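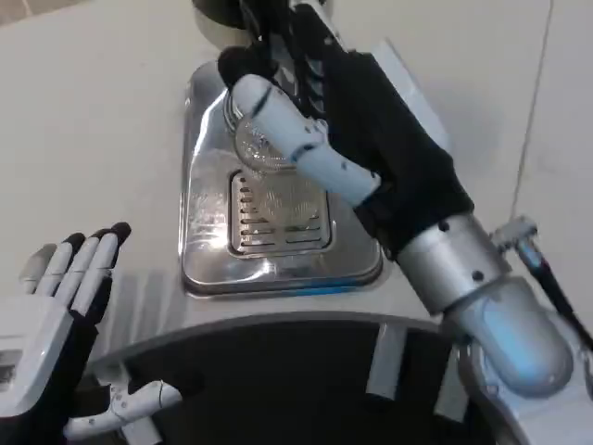
Azucena Montes wandte nach dem ersten Durchlauf ein, ein Greifversuch an Glas sage wenig aus, solange der Untergrund matt sei; erst auf spiegelndem Metall zeige sich, ob eine Tiefenschätzung etwas tauge. Diesem Einwand verdanken wir den schönsten Teil der Studie!

Abb. 3: Versuchsaufbau „Tropfblech“. Klares, strukturiertes Glasgefäß über dem Gitter eines Edelstahltabletts, rechte Roboterhand am Gefäß, linke Hand geöffnet daneben.

4.2 Transparente Objekte auf reflektierendem Untergrund

Das Tropfblech vereint gleich mehrere Schwierigkeiten: Die Schlitze des Gitters bleiben durch das Glas hindurch teilweise sichtbar, und auf dem polierten Metall liegen Glanzlichter, die mit der Blickrichtung wandern. Eine rein tiefenbasierte Segmentierung (Basisverfahren nach Michalík) setzt den Gefäßrand hier häufig zu tief an. Unser Verfahren Nenatex nutzt deshalb die Verzerrung des Gittermusters selbst als Merkmal. Wo die Schlitze gebrochen oder versetzt erscheinen, muss Glas davor liegen – ein erstaunlich ergiebiges Signal, das ganz ohne zusätzliche Sensorik auskommt.

Je Bedingung wurden 32 Greifversuche ausgeführt, verteilt auf zwei Beleuchtungen. Das Basisverfahren verfehlte das Gefäß in 12 Fällen, Nenatex in drei. Besonders gefreut hat uns, dass alle drei Fehlgriffe unter derselben Beleuchtung auftraten, nämlich bei seitlichem Licht, wenn ein Reflex mehrere Schlitze zugleich überstrahlt. Damit ist die Ursache gut eingegrenzt.

Die Daumenstellung wird vor dem Schließen der Finger einmal nachgeführt (Schrittfolge nach Serrano, Anhang B). Ohne diese Korrektur kippte das Gefäß in den Vorversuchen in Gakbridge mehrfach gegen die Finger. Die Wiederholung am zweiten Standort Jomcombe, betreut von Damián Serrano, läuft seit Mai mit unveränderten Parametern; ihre Ergebnisse sind in Tabelle 2 noch nicht enthalten.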